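Household Tips – Floors, Cords and Gadgets

Robot vacuum got stuck under the dining table? Move the chairs yourself

Last updated March 9, 2024

I was told I would never think about my floors again. The Cledik I bought in December has a schedule and a phone app, and it sends me cheerful messages about how much it has cleaned. What it could not do was get past a tied-on chair cushion.

It went in under the table while I was out, caught a cushion tie in its side brush and kept pulling. The app said "cleaning complete." When I got home the chair was crooked, the tie was wound tight around the axle and the thing was too warm to hold comfortably. The manual says the brush motor cuts out on a jam. Mine did not, or not soon enough, and I no longer run it in an empty house.

If yours does the same, press the power switch first and keep it off. The pause button is no good for this. Paused, mine woke up again when I turned it over, with my fingers next to the brush. Then snip the tie on the chair side and unwind what is left by hand. Don't yank it. A pulled tie takes the cushion seam with it, and I have the mending to prove it.

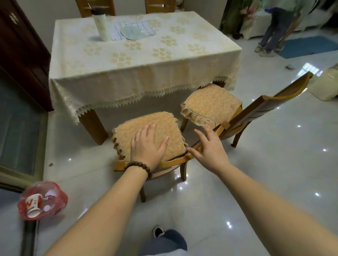 Ties should be knotted short and tucked up between the seat and the back. A bow looks nicer, but a bow has loops, and loops are what the brush finds. Ruffles are fine as long as they stay at seat height. Anything that reaches the floor is not fine, whatever the box says about "fabric detection." I tested that claim with an old dish towel and it ate the dish towel.

Next, the chairs. The app has a setting for tight spaces that is supposed to let the robot weave between the legs. With chairs left at odd angles mine wedged itself and sat there spinning its wheels until the battery ran down. So chairs get handled by a person before every run. Either push them all the way in or carry them out of the room. Halfway is the worst of both.

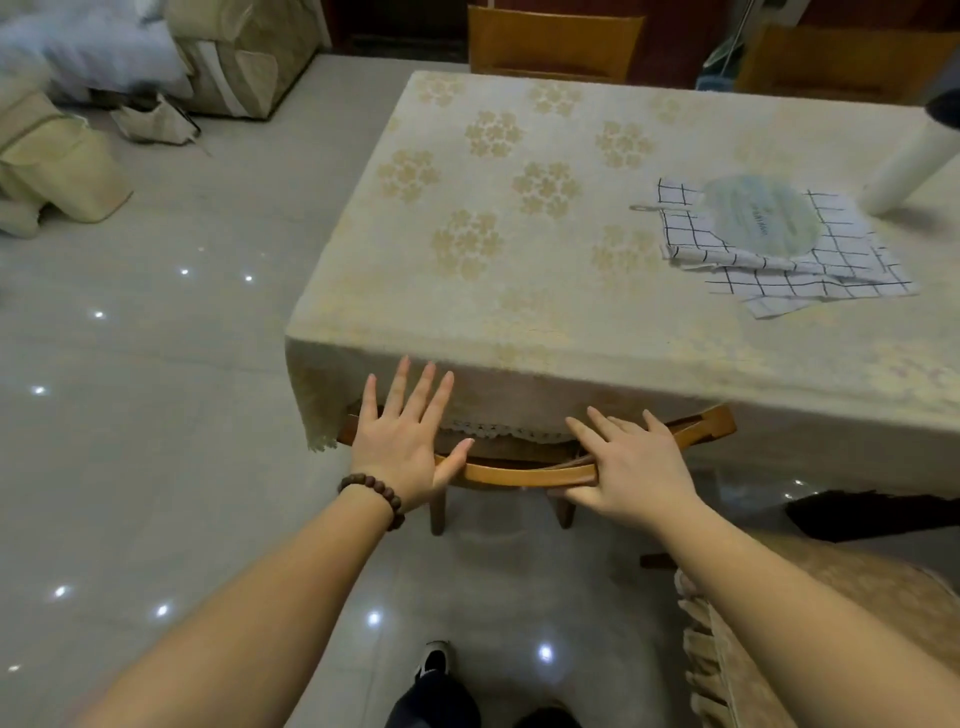
Lift a chair a little as you move it on tile, and keep an eye on the tablecloth. A hem caught behind a chair back will slide everything on the table toward you, hot drinks included. Lace edging is the worst for this. Run your hand along the front after the chair is in and pull out anything pinched.

Bags, mops and phone cords come off the floor too. By the time you have done all that you could have swept, as I have pointed out to the Cledik more than once.

A friend swears by the Unport, which costs $200 more and has a guard over the side brush. I borrowed it. The guard kept out ribbon but collected hair, and cleaning it took a screwdriver. I would not pay the difference.
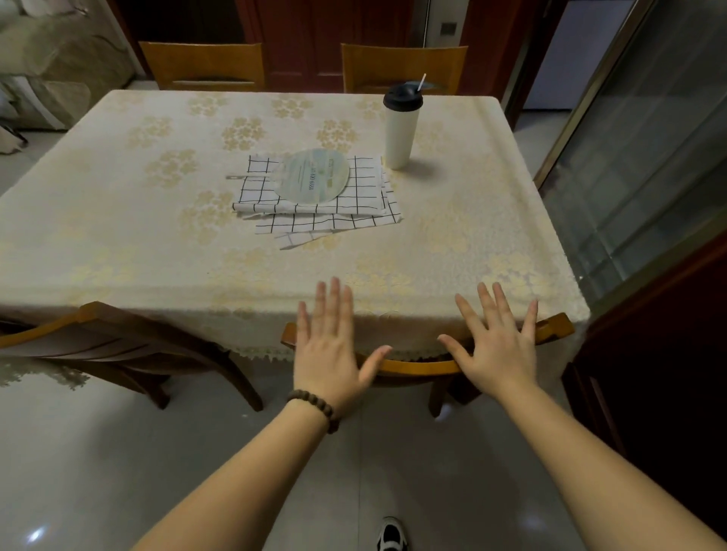 My routine now, for what it's worth:

Switch off at the body before touching the brush, every time.
Chairs in, hems up, ties tucked.
Stay home while it runs. Mine takes 17 minutes for the dining room.
Feel the underside afterward. If it is hot, leave it off the charger until it cools.
Check the brush axle for thread every 2 runs.

I wrote to the seller about the motor and got back a link to the same manual. Still waiting on a proper answer. The broom is behind the kitchen door.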